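Search this site Search Menu Reports Students

Taking Apart and Documenting a Used Desktop Tower: Report of the Second Project Period

Reading time: 5 minutes

By Jaime Falcão and Cor De Haan

1. Purpose of the work

Our course asks every group to choose one used machine and to describe how it can be taken apart, what can be used again, and in which order the work should be done. We chose a desktop tower with a Dell board. It came to us from the storage room of Girkum, where old office computers wait until a group wants them. The inventory number is 1237, and nothing more was written on the list.

We had two questions. The first was whether a person with little experience can reach the memory and the processor without damage to the board. The second was how much of the time is spent on looking for things — screws, latches, clips — compared with the time for the removal.

2. Preparation

We put the tower on its side on the slatted work table and took off the side panel. When the machine lies in this way, the board looks up at you and small screws do not fall behind it as easily. They can still fall between the slats of the table, and we lost one on the first day. After that we put a piece of cloth under the place where we were opening screws, and moved it back when we were ready.

Before each session the power cord is taken out and the power button is pressed for a few seconds. Graça Rebelo checked this step for us in the first session and signed the sheet. We also wore the wrist strap, although it makes the hand slower.

3. Layout of the interior

The board has memory slots in two banks, with the place of the processor between them. We found this comfortable for teaching, but it also makes the middle of the case crowded. The drive cage stands higher than the board and has perforated metal sides. The power wires come down beside it, and they are stiff. If you push them away with one hand they come back when you need the second hand for a latch.

The blue plastic parts were a help to us. On this machine the drive parts that are made for the fingers are blue, and so the eye finds them fast.

4. Work on the board
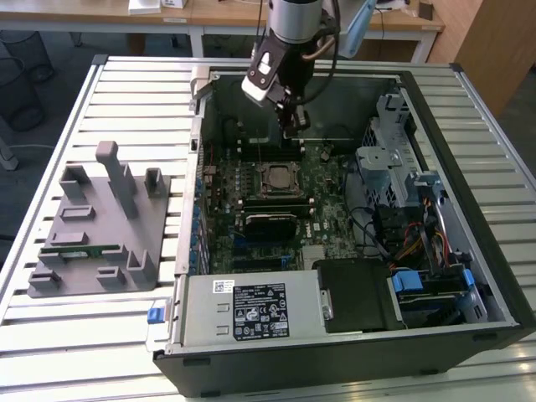
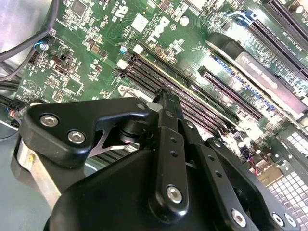
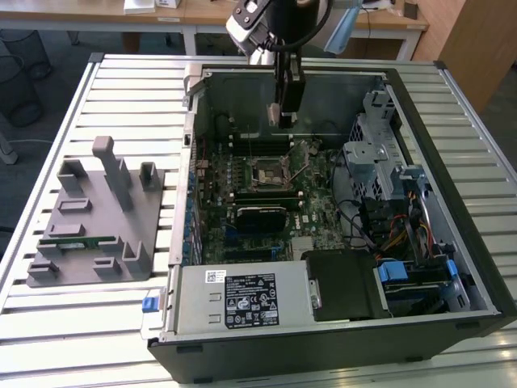 Colm Corrigan asked after our talk why we had not begun with the drive cage, which in his opinion takes so much room that every later step becomes easier without it. He would also label each power connector with tape before touching the memory. We had discussed the same order in our group, and we decided for the board first, as the memory was our main question. For a second machine we would try his order and compare the times.

Our steps for the memory were as follows:

Press the latches at both ends of the slot outward until they are open.
Hold the module at its two short sides and pull it straight up.
Put it in an antistatic bag and write the slot on the bag.

For the processor, the lever is pressed down a little and to the side, and then it can be lifted. The frame is opened after this. The processor must be taken up vertically, with no sliding movement, and the socket should not be touched.

5. Results

One full session for the board took us 40 minutes, and 7 of them were used only for the search of tools and latches. This was less than we expected. Cor was faster with the latches and I was faster with the notes, so after the first session we did not change roles anymore.

We made one mistake which we want to report. A module was put back with only one side locked, and we saw it late, when the sheet was already signed. The sheet from Kelley has no line for this check. We added one by hand: "both latches closed?"

6. What we would change

The table needs a tray for screws with separate fields. The light should come from two sides, for the cage makes a shadow over a part of the board. We would also like to weigh the metal parts separately, as the group with the Olaniyan machine does. Our next session is planned for March.

Comments (3)

Abílio Rebelo
Good report. Did you write the slot on the bag with a number or with a color? In my group we had both and it became confusing.

Jaime Falcão
With the number that is printed on the board. Color we did not use.

Graça Rebelo
Please send me the changed sheet with the new line for the latches, I would like to print it for the other groups.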